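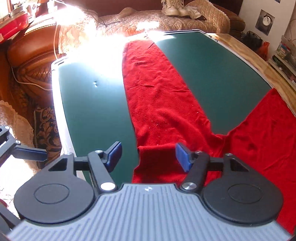

Grey ribbed body, black finger on each side.

Ondlow Recipe Cards – readme

Version note 25/09/2026. Replaces the June upload, please delete the old one.

What it is
1742 handwritten recipe cards, typed up as plain text. One card per row. Mostly baking, jams, pickles, a lot of potato.

Where from
Ankrah parish sale boxes – 1000 cards
Jitmont library donation – 574 cards
Flarnum, odds and ends – the rest

Columns
card_id, box, title, ingredients, method, notes
"notes" is whatever was scribbled in the margins. Spelling kept as written, so "choclate" stays. Don't fix it please.

Known problems
- 194 cards have no title, left blank
- oven temps mixed, F and C and "hot oven"
- "cup" could mean anything, no attempt to convert
- duplicates across boxes not merged. same fruit cake shows up over and over with small changes, wanted to keep those
- Flarnum box had water damage, unreadable words are marked [?]

Not tested in a kitchen. Some of the canning advice is old and not safe, check a current guide before you put anyhting in a jar.

Use
Free for teaching and research. Say Ondlow Recipe Cards somewhere. Names of card writers taken out, if you find one we missed send the card_id.

To do
Split ingredients into amount + item. Tag by season. Scans for the Jitmont box – still waiting on teh library.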